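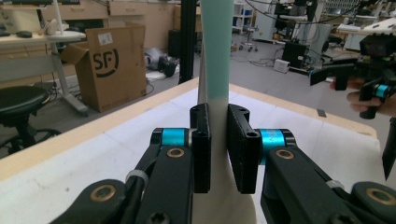
The covered table at Idstead, with the drawers along the back wall.

Merle Henare has had the keys to the workroom at Idstead for three years, and in that time she has moved the main table four times. When I visited she was thinking about moving it again.

"It's the light," she said. "In the morning you want to be at one end and by two o'clock you want to be at the other. Mirsad says leave it alone. He's probably right."

Mirsad Stojanović shares the rent with her and two others. The room used to be the packing floor of a firm called Cullel, and when they took it on there was nothing in it except a sink. The table came first, then the cabinets with drawers, which are beige wood and run along the back wall. They were bought together from an office clearance for 200 pounds.

"That was the best money we spent," Henare said. "Before that everything lived in boxes. You'd need a pair of scissors and you'd have five boxes open."

There are still boxes. One with a black SF logo printed on it was standing open beyond the table, and I asked what the rule was for cardboard. She laughed and said there had been several.

"The first one was that a box goes out the day it's emptied. That lasted until October. Then it was that you write your name on it. Now it's that if I can't walk round it, it goes. Boxes are useful, though. If you throw them all out you end up buying one to post something in."

The table has a light wooden edge and a white covering laid over the top. Henare started doing this in the second winter, after a long job that left the surface stained.

"You see colour properly on white. If something's cream low down and goes to a pale green further up, you want to see where it changes. On brown wood I was always guessing. And you find things you've dropped. Small screws, mostly."

The covering creases, and she no longer tries to get the creases out. She buys it on a roll of 40 metres and changes it when it gets too marked to be useful. The edge is left bare so that people have something solid to lean on. It picks up marks as well, and she doesn't mind those.

Stojanović joined us halfway through with tea. He looks after the drawers, and his system is simple: heavy things at the bottom, things used every day at waist height, and nothing in the top row that anyone would miss for a month. Each drawer had a card label at first. He took most of them off.

"People read the label and put it in anyway," he said. "If the drawer says tape and it's full of cable, the label is just annoying. Now they open it and look."

Seating took longer to settle. They tried dining chairs, which were too low, and a bench, which Lech Jabłońska took home to his garden. The black round stool on wheels was bought last. It lives by the desk and gets pushed over when it's wanted.

"I'd have four of those if there was room for them," Henare said. "But then you'd have four stools to move before you could sweep."

Sweeping is done on Fridays, by whoever leaves last. The desk is meant to be cleared then too, though the mouse is allowed to stay out. Whatever is on the floor can stay if it's on a mat.

I asked whether she would do anything differently if she were starting with a bare room again. She thought about it while Stojanović collected the cups.

"More sockets. They're all on one side. And I'd measure the door. The table went through with its legs off, and it took us 53 minutes to get them back on."

The lease has been renewed until next spring. The table was still in the same place when I left.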